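**Tolluslow pouring set - progress to the end of May**

We now have 618 pouring examples from the Ollcombe bench, and I'm really pleased with how they look! Lingyun Luo and Deming Han have been recording in 30-minute blocks, with wrist views kept for every run.
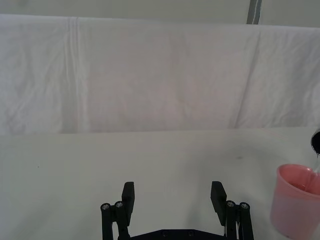
*Wrist view, gripper open, with a thin stream falling towards the pink cup.*

Blažena Doležal has started labelling, and her early notes are full of good things. Thin streams are hard to pick out against the white cloth, so we'd like to try 2 darker backdrops next. Shiny metal is the other challenge - reflections shift with every small turn of the wrist.
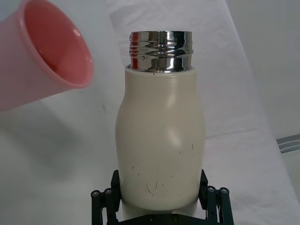
Haiyan Cai will begin training on the first batch in June, using the Akari machine. We still need four more weeks of bench time, which Saadet Kırmızıgül has kindly pencilled in.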